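Ikus Gripper Build: Frequently Asked Questions

Who may take part?
The build is open to all members of the Vallovness shared workshop who have completed the bench induction. Sessions are held on Wednesday evenings and are limited to 4 places.

May I build the gripper at home?
Yes. The parts list and the Morin control software may be used at home. Members should allow 15 hours for assembly and wiring.

How long may I borrow a kit?
Kits are lent for 23 days and may be renewed once – please apply at the Tosalix desk before the return date.

Which materials should I use for grip tests?
Begin with light items such as card, cloth and printed paper wrappers. Glass and blades are not permitted.
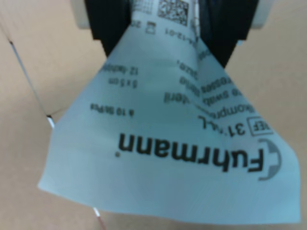
Jummai Etim

Can the gripper hold thin paper?
Yes. A Fuhrmann compress wrapper can be held between the two fingers, although the paper will crease at the grip point. Reduce the closing force before trying thinner sheets.

Whom should I contact about faults?
Please leave a written note at the Tosalix desk with the kit number.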